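Notebook — Ernley bench, May

Morning, 9.40. Started on the handling rules for the Bundlow work, which I've been itching to do for weeks. Pieter Modise left me his old page from the Cleltia job and it is a lovely piece of work, all crossings-out and arrows. I've pinched most of it.

The main thing I want settled is what "ready" means. At the moment four of us would give four answers. My draft says the arm is ready when the jaws are fully open, the pads have been wiped and looked at, the speed limit is set to the low value, and the person at the table has said so out loud. Saying it out loud felt daft the first time and I now like it enormously. Nosipho Msimang does it in a sort of station announcer's voice.

Pads next. The textured ones grip beautifully when they're clean and much less well once cardboard dust gets into the pattern. I wiped at the start and again after every 13 picks, and the slips on the glossy leaflets nearly went away. I'd like that written in as a rule, with a dry lint-free cloth and no solvent until we've heard back from the supplier about the rubber. Pad life is still a guess. The last pair did 3900 cycles before Pieter swapped them, and he says they'd have gone further.
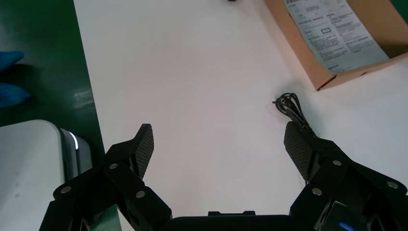 Cables get their own paragraph because I keep changing my mind. Coil them, yes, but how tightly? A loose coil spreads when you lift it and a loop can find its way round a fingertip. A tight one behaves much better but leaves an end sticking up. For now: coil snugly, and approach from the side away from the free end. Nosipho wants a tie on every coil. I think she's probably right, and it would save a whole line of the rules — will try it with the Lu parts first.

Then people. Shoe covers on before you step on to the green floor, and feet behind the table edge while the arm is live. I've put 300 mm as the standing distance for watching at low speed with the stop button in hand. It's our own bench figure and must still be checked against the proper risk assessment before anyone treats it as settled. Reaching in means stop first, every time, even to nudge a carton.

Paper stays with its box. If a leaflet comes out, it goes back in the same carton before the next one is opened. We mixed up two sets last month and lost a good hour.

Ran the whole draft through once after lunch and it reads so much better than the old one! Log is under run 795.

To do: ask Pieter about the pad wear marks, order ties, retype the page in bigger letters for the wall, get Nosipho to read it without me standing there explaining.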